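ホーム > ニュース > 地域・くらし > 暮らしの話題

布製品の修理受け付け、来春から通年に　ドラトリーの工房エラム

2025年12月26日　文・ディッテ・ヒャルテステッド

カテゴリー：くらし／手仕事／リユース

古いキルトや毛布、クッションカバーなどの修理を請け負う工房「エラム（Ellum）」は、これまで秋と冬に限っていた一般からの受け付けを、来年5月から通年に切り替える。場所はドラトリー（Drutley）の旧郵便局に近い現在の作業場のままで、受け付け日を増やし、隣の部屋を保管室として新たに借りる。

エラムは寝具と室内用の布製品を専門にしている。衣類は扱わない。持ち込まれる品で最も多いのはキルトで、縁のすり切れ、縫い目のほつれ、中綿の偏りの相談が目立つ。次いで毛布、椅子の座面カバー、カーテンの順になる。今季に受け付けた品は2,000点で、前の季節を上回った。冬の初めに依頼が集中し、返却まで2カ月近く待つ人も出ていた。

工房代表のオヴィディウ・フルトゥナさんは「寒くなって押し入れから出したときに傷みに気付く人が多い。しまう前に見てもらえれば、こちらも落ち着いて作業ができる」と話す。通年化の狙いは、春から夏にかけての空いた時期に依頼を分散させることにある。

作業は、状態の確認、洗いの可否の判断、補修、仕上げの順に進む。花柄のキルトのように柄が全面に入っている品では、傷んだ部分だけに新しい布を当てると柄が途切れてしまう。エラムでは、裏側の目立たない部分から布を取って当てる方法と、無地の布をあえて見えるように縫い付ける方法の両方を用意し、依頼者に選んでもらっている。前者は手間がかかり、料金も高くなる。

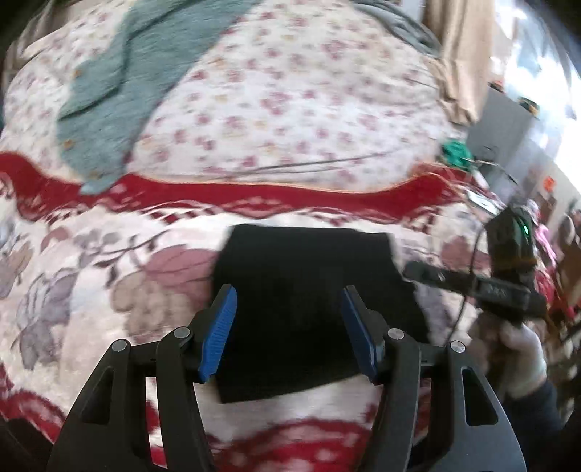

花柄のキルトと、その上の四角い黒い布状のパッド

色落ちの確認も欠かせない工程の一つだ。古い綿布は、赤や紺の染料が水でにじむことがある。白い布を湿らせて端に押し当て、色が移るかどうかを見てから洗い方を決める。色移りがあった品は水洗いをせず、ほこりを払って風を通すだけにとどめる。依頼者が自宅で洗ってから持ち込む場合も多いが、フルトゥナさんは「洗わずにそのまま持ってきてほしい。破れた所から中綿が出てしまうと、直す範囲が広がる」と呼び掛ける。

補修に使う布は、寄付された端切れと、近隣の町カンドリー（Cundley）の布地店ムサヴィ（Mousavi）から仕入れる反物を合わせて使っている。ムサヴィは織りの傷などで店頭に出せない反物を割り引いてエラムに回しており、通年化に合わせて納入の回数も増やす予定だ。端切れの寄付は引き続き受け付けるが、化学繊維だけの布、伸縮する布、においの強い布は断っている。長さが40センチに満たない布も、補修用には使いにくいため対象から外した。

料金は大きさと傷みの程度で決まる。ひざ掛け程度の品の縁の補修は3,000円から。中綿の入れ替えを伴う場合は見積もりを出し、依頼者の了承を得てから作業に入る。見積もりだけの利用は無料で、修理を見送った場合も費用はかからない。送料は往復とも依頼者の負担となる。

通年化に伴い、持ち込みの際の予約制も始まる。現在は先着順で、受け付け開始の前から入り口に列ができる日があった。予約は電話か作業場の窓口で受け、1回に持ち込める品は1人3点まで。大型のカーテンは事前に寸法を伝える必要がある。予約の開始時期は、保管室の工事が終わり次第、作業場の掲示板と町の広報紙で知らせる。

保管室には棚と除湿機を入れる。これまでは作業台の下や廊下にも預かり品を置いており、湿気の多い時期に受け付けを止めていた理由の一つになっていた。棚は幅の広いものを選び、キルトをなるべく折らずに置けるようにする。長く畳んだままにすると折り目に沿って布が弱り、そこから裂けることがあるという。

家庭での保管について、エラムは年に数回、畳む位置を変えるよう勧めている。ビニール袋に入れて密閉するのは避け、洗いざらしの綿のシーツで包む。防虫剤は布に直接触れないように置き、種類の違うものを混ぜない。日の当たる窓辺に掛ける場合は、上下を時々入れ替えると色あせの偏りを抑えられる。

ドラトリーに住む利用者の一人は、祖母から受け継いだキルトの縁を昨冬に直してもらった。「買い替えも考えたが、同じ柄はもう見つからない。今年も普段使いにしている」と言う。今回は椅子のカバーを預けたという。

作業の人手も増やす。現在の縫い手に加え、春までに経験者を新たに迎える方針で、すでに応募が寄せられている。未経験者向けの研修については、夏以降に改めて検討する。

年内の受け付けは終了しており、年明けの分は従来通り先着順で受け付ける。修理を終えた品の引き取りは、受け付け票を持参すれば代理人でもできる。

前の記事｜一覧へ戻る｜次の記事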